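Open Day at the Trilesdale Workshop: Gallery

Trilesdale opened its robot workshop to visitors in January, and these are the pictures from the afternoon. The subject was taking apart old office computers. The Rurkeo project has been working on this for two years, and the open day was the first time people from outside could stand next to the table and ask questions.

Doors opened at 2 p.m. We had 19 visitors, most of them from repair shops and recycling yards in the area, along with a few students. They went through in small groups, with 3 sessions during the afternoon. Each session started with a short talk at the whiteboard and then moved to the robot cell.

The talk covered why computers are hard to take apart by machine. Two cases from the same maker can have different clips, different cable runs and different drive bays. A person sees the latch and pulls it. A robot has to find the latch first, then reach it without catching a cable on the way. Rurkeo is trying to get useful parts out whole, so they can be tested and used again. Shredding comes last, after anything worth keeping has been taken out.

The tower at the table: a desktop machine on its side with the panel off. The blue latch by the power supply and the blue clips on the drive caddy came up in the talk as good places for a gripper to start.

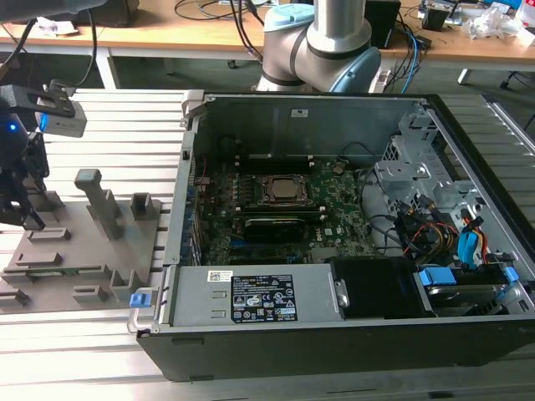

Makowska asked whether the robot minds dust, as the machines that come into the shop are never as clean as the ones at a demonstration. Fair question. The older towers in the storeroom are a lot dirtier, and dust does cause trouble for the cameras. For now the cases are blown out with air before they go on the table. That step is done by hand and will stay that way for some time.

Other questions were about speed and cost. A trained person is still faster at nearly every step. The project has a store of 400 retired computers to work through, and the plan is to log every one, including the attempts that fail. Visitors from the recycling side wanted to know about laptops. Those are not part of the present work. Glued batteries are a separate problem and need their own safety rules.

The gray fixtures got a lot of attention too. They are 3D printed, and the slots and brackets give the robot set places to work with. Changing a fixture means drawing a new one and printing it again, so the shape has gone through many versions. Several people asked for the files. We are putting together a set with measurements and will post it on the project page when it is ready.

Coffee was in the Prikside room across the hall, where the talk went on until the building closed at six.

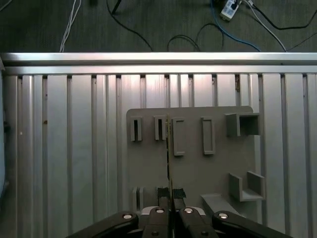
Thin strip between the gripper fingers, in front of the slotted panel.

Thank you to everyone who came. The slides from the talk can be picked up at the front desk. The next open day will be listed on the Trilesdale events page once the room is booked.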